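4.2 Wording of the notices and who applied

We collected 137 vacancy notices issued by public employers in the Trikville district over one hiring season, which closed in March. Each notice was coded for the grade of the post, the length of the application window, the qualifications asked for, and whether the salary was stated. Two coders worked separately and settled their differences by discussion. Notices that had been withdrawn and reissued were counted once, under the later version.

Most of the notices followed the old district template. It lists the posts in a single paragraph, gives the closing date, and sends the reader to a separate form for everything else. Only 24 of them stated a salary. Technical posts were the least consistent group: the same job could be called systems officer, network officer or computer operator depending on the department, and the duties attached to each title overlapped a good deal.

Sitthichai argued in an earlier study of the Losar district that vague titles put off applicants from outside the public service, who do not know what the grades mean. Our interviews point the same way. Several applicants for laboratory and workshop posts said they had guessed at the work from the name of the department — and two had applied for the wrong grade as a result. Applicants already employed by the district had fewer problems, as they could ask a colleague. 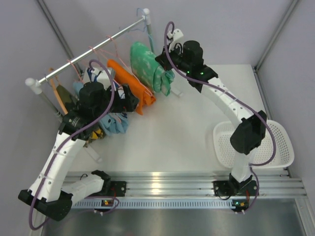 Figure 5. Two robot arms on a shared rail at a small clothes-drying rack.

The length of the application window mattered less than we expected. Departments that kept a notice open longer did not report a wider field of applicants, and most forms arrived in the last days before closing whatever the window. Stated salaries had a clearer effect. Panel members said that applicants to those posts asked fewer questions by phone and were less likely to drop out after the written test. We did not have access to the test scores, so we cannot say whether the applicants were also better qualified. Section 4.3 takes up the written test and the interview stage.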